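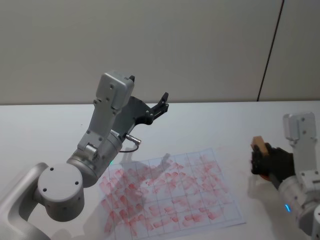

白い天板上の「Karimi」格子シートと木の小ブロック

報道関係各位
2022年11月5日
株式会社Colby

卓上捺印・彩色作業用の格子シート「Karimi」および白色天板「Starnar」の提供開始について

株式会社Colby(以下、当社)は、卓上での捺印、彩色、部材の位置合わせに用いる格子シート「Karimi」と、これに組み合わせる白色天板「Starnar」の提供を開始します。あわせて、両製品の評価に使用しているクロンダウ(Clondau)作業室の壁面および天板まわりの仕様を、設置の参考資料として公開します。

1. 概要

Karimiは、半透明の基材に細い灰色の格子線を印刷した敷きシートです。一辺は300 mm、形状は正方形で、机の上に平らに置いて使用します。固定具は付属しません。線は行と列の両方向に等間隔で引いてあり、使用者はマス目の交点または辺に部材の角を合わせ、置き位置を決めます。マス目に番号や記号は印刷していません。番地が必要な場合は、使用者が行と列の呼び方を決め、作業指示書に記載する運用を想定しています。

Starnarは、Karimiを敷くための天板です。表面は白色の無地とし、柄、目盛り、ロゴの類を入れていません。格子線と天板の模様が重なって見える状態を避けることが設計上の要件でした。既設の机の脚に載せ替えて使用する仕様で、脚部は供給範囲に含みません。

両製品は単独でも使用できます。ただし、本資料に記載する評価結果はすべて組み合わせ使用時のものであり、他社製の天板や有色の机にKarimiを敷いた場合の線の視認性は評価していません。

2. 開発の背景

捺印や彩色の作業では、下敷きに色がつきます。小型の木製ブロックに色材をつけて押す作業、押した後のブロックを仮置きする作業、はみ出した色材を拭く作業のいずれにおいても、下敷きの表面には点状または帯状の色残りが生じます。従来の紙の方眼を用いた運用では、色残りが増えた段階で方眼を交換していました。交換のたびに紙の位置と角度が変わるため、同じ手順書を使っていても、置き位置の基準が作業日ごとにずれることが課題でした。

当社は、色残りがある状態でも格子線を読み取れること、および拭き取り後に同じ位置へ敷き直せることの二点を開発目標としました。色残りそのものを防ぐ表面処理については初期の検討で見送っています。色材がはじかれて粒状になり、ブロックの底面に再付着する現象が試作品で確認されたことによります。

したがって、Karimiは汚れないシートではありません。使用に伴って赤系の色材は特に残りやすく、拭き取り後も薄い着色が認められる場合があります。この点は取扱説明書の冒頭に記載しました。

3. 格子線の仕様

線色は灰色としました。試作段階では黒、青、灰色の3種類を比較しています。黒線は単体での視認性が最も高い反面、置いた部材の輪郭と線が混同されやすく、小さなブロックの縁を合わせる作業で読み違いが発生しました。青線は、青系の色材を用いる作業で線と色残りの区別がつきにくくなりました。灰色線は視認性では黒線に劣りますが、使用する色材の色を選ばない点を優先して採用しています。

線は細線とし、太線による区切りは設けていません。区切りが必要な作業では、シートの外側にあたる天板面に目印を置く方法を推奨します。シートの上に直接テープを貼ると、剥離時に印刷が傷むおそれがあります。

印刷面は上面です。裏返しても線は透けて見えますが、拭き取りへの耐性は上面を基準に設計しており、裏面を上にした使用は保証の対象外となります。表裏の判別は、シートを斜めに傾けて反射の差を見る方法によります。判別用の切り欠きを設ける案もありましたが、角を基準に位置を合わせる使用者が多いことから、四隅の形状はそろえました。

4. 天板の仕様

Starnarの表面は低光沢の白色です。光沢の強い白色面では照明の映り込みが格子線の読み取りを妨げるため、反射を抑えた仕上げを選定しました。影は淡い灰色として天板上に現れます。影の中に入った格子線も読み取れることが望ましく、照明は一点からの強い光を避け、広い面から均一に当てる配置を推奨します。

天板の縁は直線とし、奥側の縁を壁面に寄せて設置する場合の基準線として使えるようにしました。手前側の縁についても加工は同一です。左右の区別はありません。

天板への色移りについては、シートの外にはみ出した色材が薄い跡として残ることがあります。当日中の拭き取りを推奨しますが、淡い跡が残った場合も格子シートの使用には影響しません。研磨剤を含む清掃用品は表面の反射特性を変えるため、使用しないでください。

5. 壁面と天板の取り合い

作業室の背面壁は無地の淡色パネルで構成しています。パネルの継ぎ目は縦方向に一本の細い線として見え、目地材や見切り材による装飾は施していません。棚、掲示物、時計の取り付けは、天板の奥にあたる範囲では行わないこととしました。作業者の視線が天板から壁へ移ったとき、格子の方向と紛らわしい線が多数入る状態を避ける措置です。

継ぎ目の位置は、天板の中央から右へ外しています。中央に縦線があると、作業者がこれを中心線とみなしてシートを置く傾向が事前の確認で見られました。壁の継ぎ目は施工上の都合で決まるものであり、天板やシートの基準としては使用できません。設置要領書では、シートの位置は必ず天板の縁から測ることと定めています。
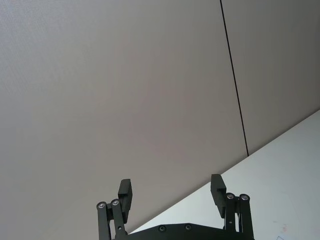

壁面パネルの縦の継ぎ目と、白い天板の縁との取り合い

壁面の色は、天板の白より一段暗く見える程度の淡色が適しています。壁と天板の明るさが同じ場合、天板の奥側の縁が判別しにくくなり、縁からの測定で誤差が出ます。反対に壁が暗すぎると、天板の反射が相対的に強く感じられ、長時間の作業で目の負担になるとの指摘が社内評価でありました。既設の壁を塗り替えることが難しい場合は、天板の奥に無地の衝立を置く方法でも代替できます。

壁面パネルは当社の供給品ではありません。型番の照会には応じかねますが、設置予定の壁の色が適しているかどうかの相談は、下記の窓口で受け付けます。

6. 評価条件と結果

拭き取り試験は、室温22 ℃の作業室で実施しました。赤色の水性色材をシートの上面に付着させ、湿らせた布で拭き取る操作を1回とし、これを2,000回繰り返しています。試験後の格子線に断線および目視で判別できる細りは認められませんでした。基材には薄い赤みが残り、特に操作が集中した中央付近で着色が進みました。着色部においても、灰色線の読み取りは可能と判定しています。

油性の色材については試験を継続中です。溶剤を含む拭き取り液は格子線の印刷を溶かすことが別の試験で判明しており、油性色材を用いる作業への適用は現時点で推奨しません。

位置の再現性については、シートを一度取り外して拭き、敷き直した後に、木製ブロックを所定のマス目に置いて確認しました。天板の縁から測って敷き直した場合と、目分量で敷き直した場合とでは、前者のばらつきが明らかに小さい結果となりました。一方で、シートをあえて天板の縁と平行にせず、わずかに傾けて敷く使い方も想定されます。利き手や着席位置によっては、傾けたほうが

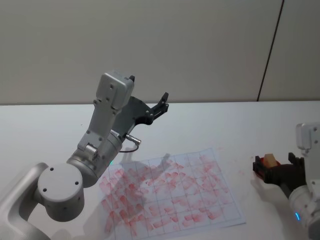 マス目の列と腕の動く方向がそろい、置き直しの回数が減ることがあります。この場合も、傾きの角度を作業日ごとに変えないことが重要です。取扱説明書には、シートの一つの角と、その角から離れた別の角の二か所について、天板の縁からの距離を記録する方法を掲載しました。二か所の距離が一致していれば、位置と角度の両方が再現されたと判断できます。

記録の様式は定めていません。作業日報の余白に二つの距離を書き込む運用で足りると考えています。

なお、評価は同一の作業室内で行ったものであり、直射日光の当たる窓際、床の振動が大きい場所、結露の生じる場所での使用については確認していません。

7. 使用上の推奨事項

使用開始時は、天板とシートの間に異物がないことを確認してください。半透明の基材は下の異物を透かすため、目視で発見できます。小さな木片や乾いた色材の粒が挟まった状態でブロックを押すと、シートに凹みが残ります。凹みは回復しません。

拭き取りは、格子の線に沿って一方向に行います。円を描くように拭くと、色材が広い範囲に薄く延び、以後の作業で新しい付着と古い着色の区別が難しくなります。着色が広がったシートであっても、線が読み取れる限り使用を継続できます。交換の目安は、着色の濃さによらず、任意の列を端から端まで途切れず目で追えるかどうかとしました。

着色の進んだシートを検査工程に転用することは避けてください。印影の色を確認する作業では、下地の赤みが判定に影響します。検査には未使用品を別に用意し、捺印作業用と混ざらないように保管します。保管は平置きとし、丸めた状態での長期保管は端部の反りの原因になります。反ったシートは、天板上に平らに置いて一晩おくことで、多くの場合は使用可能な状態に戻ります。重しを載せる場合は、シート全面を覆う平らな板を用いてください。

8. 試用結果と今後の対応

提供開始に先立ち、クロンダウ地区内の試用先にKarimiとStarnarを貸与し、捺印と彩色の作業で評価を受けました。試用の期間中、当社からは拭き取りの頻度を指定せず、各試用先の通常の手順に任せています。返却されたシートの着色の程度には大きな差がありました。連続して捺印を行った試用先のものは、マス目の大半に赤色の筋や斑点が及んでいました。線の読み取りに関する不具合の報告はありません。 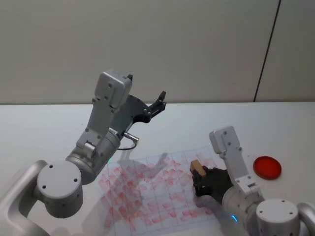
ある試用者によれば、着色が進むと見た目には交換したくなるものの、列を目で追う作業には支障がなく、交換の判断を色ではなく線で行うという基準は現場で説明しやすかったとのことです。同じ試用者からは、マス目の番地を自分たちで決める方式について、担当者の交代時に呼び方が食い違った事例も報告されました。行を手前から数えるか奥から数えるかが統一されていなかったもので、番地をあらかじめ印刷した品種を望むとの要望を受けています。

番地入り品種については検討を開始しましたが、提供の可否および時期は未定です。当面の対応として、行と列の数え方の記載例を取扱説明書に追加します。記載例では、手前左の角を起点とし、右方向を列、奥方向を行としました。既に別の呼び方が定着している場合に、これを変更する必要はありません。

このほか、天板の奥側の縁に距離の目盛りを入れてほしいとの要望がありました。目盛りは格子線との干渉が懸念されることから採用を見送り、市販の定規を縁に当てて測る方法を引き続き推奨します。定規を当てたままの作業は、袖口が触れて定規がずれ、シートを押すことがあるため、測定後は取り外してください。

9. 提供の形態

Karimiは単品および交換用の複数枚組で提供します。Starnarは受注後の製作とし、寸法は既設の脚に合わせて個別に決定します。Karimiを敷く位置の周囲には、部材の仮置きと手の移動に必要な余白を確保してください。余白の幅は作業内容によって異なり、一律の推奨値は設けていません。

価格は販売形態により異なるため、窓口で個別に案内します。試用の申し込みは11月中も受け付けますが、貸与品の数に限りがあり、時期の希望に添えない場合があります。貸与したシートは着色の有無を問わずそのまま返却してください。返却前の洗浄は不要です。着色の分布は次の仕様検討の資料として使用します。

10. 本資料の取り扱い

本資料に記載した仕様は発表時点のものであり、予告なく変更することがあります。試験結果は記載の条件で得られた値であり、他の条件での性能を保証するものではありません。画面や印刷の条件により、天板、壁面、色材の色は実際と異なって見える場合があります。

お問い合わせ:株式会社Colby 製品窓口 | © Colby | ページの先頭へ戻る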